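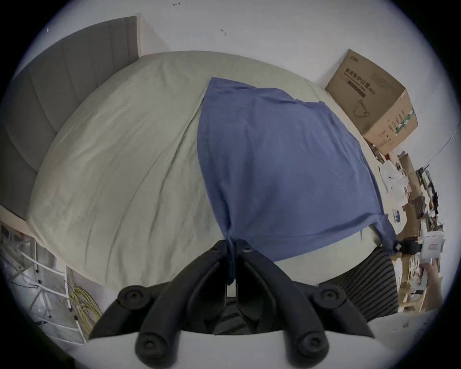
October, 7:40 a.m.

Indigo vat, fourth week. Opened the lid and the surface was coppery again with a decent bloom in the middle. Liquid underneath is yellow-green, not as clear as last week. pH strip read low, so I added 2 spoons of lime, stirred slowly along the wall and left it alone until the sediment dropped.

Tests for today are on the cotton from Kruger. It was scoured in soda ash last night and rinsed until the water ran clear. One strip went in straight from the rinse and one was dried first and wetted out again. Both got 4 dips, two minutes each, with airing between.

The re-wetted strip came out more even. The other has a pale streak along the selvage where I think there was still some scour left. Shade is close between them, maybe half a step lighter on the second. Will compare again after the vinegar rinse, when they have had a day to dry.

Second batch of pigment, the one from Nolivik, still doesn't want to dissolve fully. Ground 345 grams with warm water and marbles and there was grit at the bottom of the jar after an hour. The Pimix powder took half that time. If the Nolivik jar settles out again I'm going to strain it through silk and weigh what stays behind.

Heater on the small vat is reading wrong. Dial says one thing, the glass thermometer says five degrees less. Go by the thermometer.

11:15. Vat flat after the last round, bloom mostly gone. Fed it fructose, lid on, no more dipping today.

Drasterus order: they want the darker of the two blues for the napkins and have asked for a rub test before they agree to anything. Dry rub on last week's swatch was fine. Wet rub left a clear mark on the white cloth, so that one needs a longer wash before I send it. Try hot water and neutral soap, two rounds, and rub again.

To buy: pH strips, lime, a finer strainer. Label the jars on the bottom shelf, two of them have lost their tape.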